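Gurstead Home Latency Log
Data card, revised 2024-08-26

Summary
Round-trip times and throughput measured on home Wi-Fi connections in Gurstead and Druredley. One row is one test. The set has 2207 rows from 6 households. Collection began in November and was run by Tamunoemi Akinola.

Files
tests.csv holds the measurements. homes.csv holds one line per household: router age, plan speed, and wall type between router and probe.

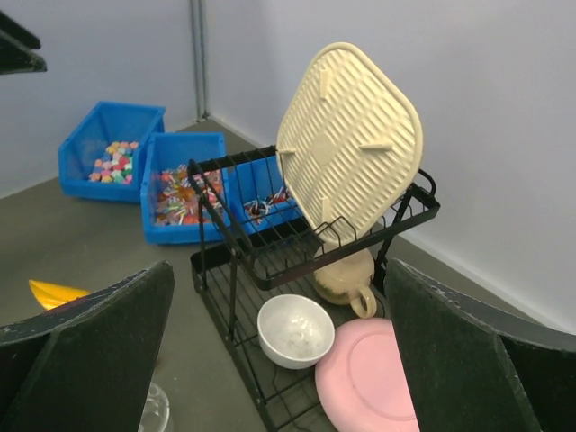
Columns in tests.csv
home_id: short text key, joins to homes.csv
band: 2.4 or 5
rtt_ms: median of ten pings to the Nuseck test server
down_mbps, up_mbps: single-stream transfer
busy: 1 if another device was streaming during the test, else 0

Missing values are blank. A failed ping is stored as a blank rtt_ms with the row kept. Transfers that ran past 400 seconds were stopped, and both speed fields are blank.

Known problems
In 435 rows the band was filled in from the router log after the test. These rows have band_src set to "log". The Ogbonna firmware reports upload speed in kilobits; values were converted before release. Clock drift on one probe was corrected by hand.
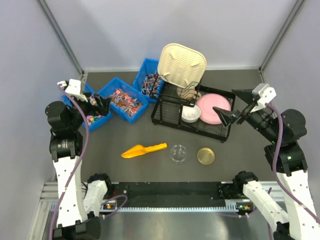
Use
Suited to comparing bands within a home. Do not use it to rank providers. Plan speeds are self-reported.

Contact
Dexter Ambrose handles corrections. Include the home_id and row number.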